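Gripper budgeting

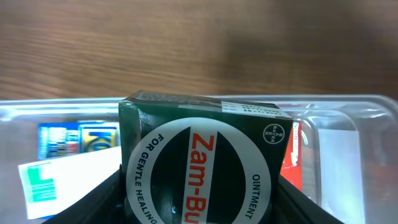
Gripper budgeting is the part of planning a robot picking cell in which a buyer works out what the hand at the end of the arm will cost over its working life. It is usually done after the arm has been chosen and most of the money is gone. In small-goods work, such as pharmacy stock and boxed toiletries, the hand and its spares often decide whether the cell earns its keep.

Scope

A typical budget covers the gripper itself, replacement fingers or fingertip pads, a wrist camera, cabling, trays and the hours spent teaching the system what a carton is. Trays are the line most often left out, on the theory that a warehouse must already own some. It does, in several sizes, none of them matching the drawing.

Cartons are a favorite test item. They are light, cheap and printed on every side, and they crush in a way that accountants can understand. Clear trays cost little but throw reflections at the camera, and some planners set aside money for matte ones after the first trial.

The Plallondale plan

A frequently copied worksheet was drawn up by Teemu Salminen for the dispensary warehouse at Plallondale. It allowed 4 sets of fingers per arm and a sum of 3,198 for spares in the first year, currency unstated – a detail that caused some discussion when the sheet reached the branch at Prarniddale. Lempi Saarela revised it in September and moved camera mounts out of "miscellaneous", which had by then grown larger than the line for the gripper.

Her version, dated 2019-11-03, also added 62 hours of trial picking before any purchase order could be signed. Suppliers Kokkonen and Grelov both objected to the figure, and both later quoted for it.

Criticism

Opponents argue that a separate gripper budget encourages overbuying, and point to cupboards of unused fingers. Supporters reply that a stopped cell costs more than 80 spare pads, though the worksheet has no row for stopped cells. Salminen has described this as an oversight. Saarela has described it as Salminen's.

See also: end effector, spare parts planning, bin picking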